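Guides > Workshop & Garage > Setting up

Section 3: Laying out your Skisau sorting table

Welcome to the fun part! By now you should have the Skisau legs standing and the top resting on them, and you're ready to turn a plain surface into somewhere you'll really enjoy working. Set aside an unhurried afternoon. Covering and marking out a table is very satisfying, and a good layout makes every job afterwards quicker, from sorting seed packets to packing parcels.

Cardboard and tape make a fine work surface, and both are cheap to replace.

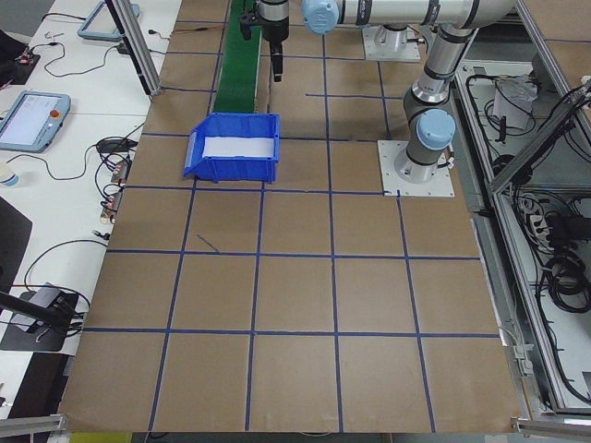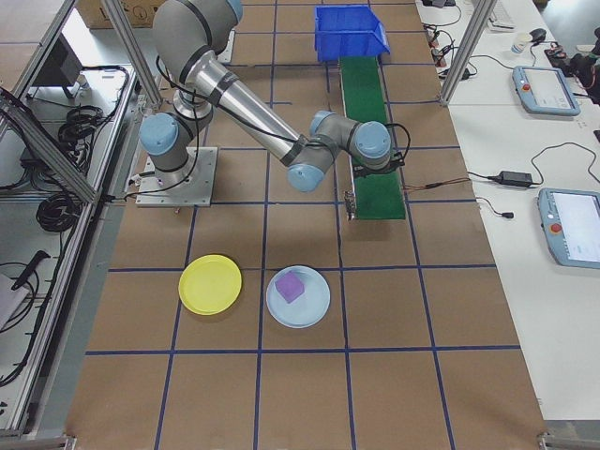

Before you start, check that all the leg bolts from Section 2 are tight. You'll need the cover sheet, a tape measure, a soft pencil, a long ruler and one roll of Fetden cloth tape.

1. Wipe the top with a barely damp cloth and let it dry fully.

2. Unroll the cover sheet and leave it flat overnight with a few books on the corners. It will want to curl back — let it win for an hour or two, then turn it over.

3. Lay the sheet on the top with an even overhang. Trim it with sharp scissors.

CAUTION: Never trim the sheet with a knife while it is on the table. The blade will go straight through and score the top.

4. Fix the long edges first, pulling gently from the middle outwards, then do the short edges.

5. Pencil in your squares. We love a 14 cm square for general sorting (it takes a Trirard small tray with room for your fingers), but do try your own size!

6. Run the tape along the pencil lines, all the long ones first. Press it down with the back of a spoon.

NOTE: If a strip goes on crooked, lift it slowly at a low angle. Cardboard tears if you rush it.

7. Label the outer squares only. You'll soon know the rest by heart, and labels in the middle get rubbed off by sleeves.

Changing the layout later

Your first grid probably won't be your last, and that's half the pleasure of it. Fredy Guzmán, who wrote the original Skisau leaflet, is on his third and still moving lines. Keep spare cover sheets rolled, never folded. Replacements are part 246, and the matching edge strip is part 197.

If you are fitting the Shao side shelf, do that before step 4, as its brackets clip under the overhang. Turn to Section 4 for the brackets.

Guide last revised 2/17/20 | Contact the guides team | Back to top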